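Bandeja Dzene, rectangular con dibujo

La Dzene es la bandeja que más nos piden en la tienda, y la verdad es que le tenemos un cariño especial (en casa la usamos para todo, desde el desayuno hasta las llaves, los lápices y esos trastos pequeños que nunca sabemos dónde poner). Es rectangular, clara, con las esquinas redondeadas y un reborde levantado que evita que las cosas se vayan rodando al suelo, ¡que con niños ya es mucho!

Los dibujos los prepara Dalia Paulauskas en el taller de Wastdale, a línea y sin rellenar, y cambian de una serie a otra. Quien compra 2 suele pedirlas con motivos diferentes, y si tienes alguna preferencia puedes escribirla en las notas del pedido; Laine Sepp las lee una por una y hace lo posible por complacer a todo el mundo. 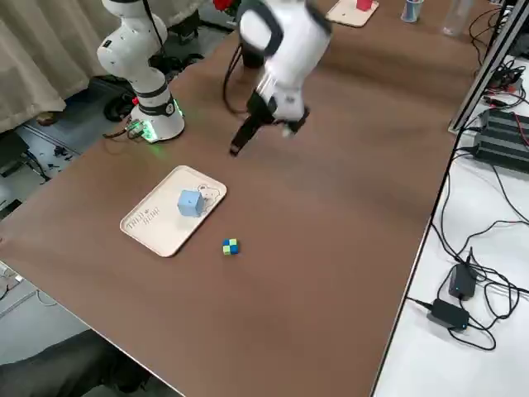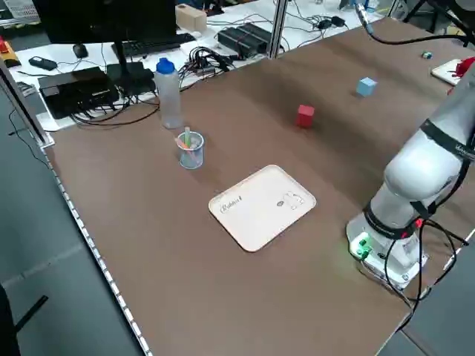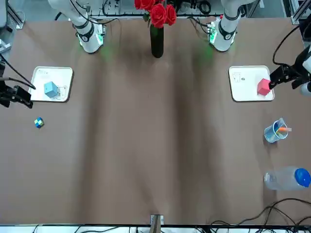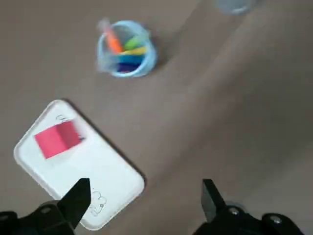 Bandejas claras con reborde y motivos impresos, sobre mesa de tono pardo. Los cubos, vasos, rotuladores y flores no se incluyen.

Medidas: 30 x 20 cm
Colección: Colo
Unidades por caja para comercios: 8

Para limpiarla basta un paño suave con agua templada y una gota de jabón. No la metas en el lavavajillas ni uses estropajo, por favor, que el dibujo sufre. Si se mancha de rotulador, pásale el paño cuanto antes y con paciencia, sin apretar demasiado.

La nueva serie sale el 5 de mayo y la siguiente llegará en agosto, ya con los motivos Pidirance que tantos nos habéis pedido por correo. Los pedidos de comercios los lleva Mogens Hviid, que contesta también a las dudas sobre portes y devoluciones.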